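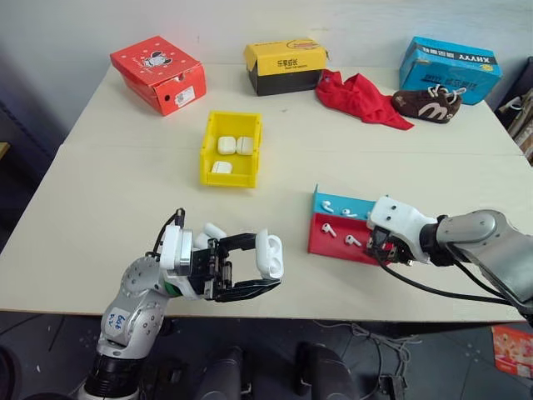
About Eleo

Eleo is a returns and repacking firm in Gristton. We handle small consumer goods for online retailers: boxed footwear, soft toys, earbuds and their charging cases. Stock comes to us by pallet or parcel and leaves sorted, matched and ready for resale.

Each order is worked on a white table, against which small white parts are checked under side lighting. Earbuds are placed in shallow trays and charging cases in open bins with low walls. The two are kept apart until serial numbers have been read. Shoe boxes stay closed until their labels have been entered in Skullus, our stock system, which holds label text in Chinese as well as Latin script.

Work is graded on 4 levels, from unopened to parts only. Items without a box are listed separately and held for 20 working days — the client may extend this in writing. Cloths and loose wrapping are weighed with the order and recycled by colour.

We have 7 packing tables at Gristton and 5 at our second site, Midtbø, which opened in February and takes footwear only. Both sites use the same grading sheet and the same bin sizes. Collection can be booked from either.

Eleo does not repair electrical goods. Faulty earbuds are returned to the client or sent for recycling, as set out in the service terms.

Page last revised 2022-03-24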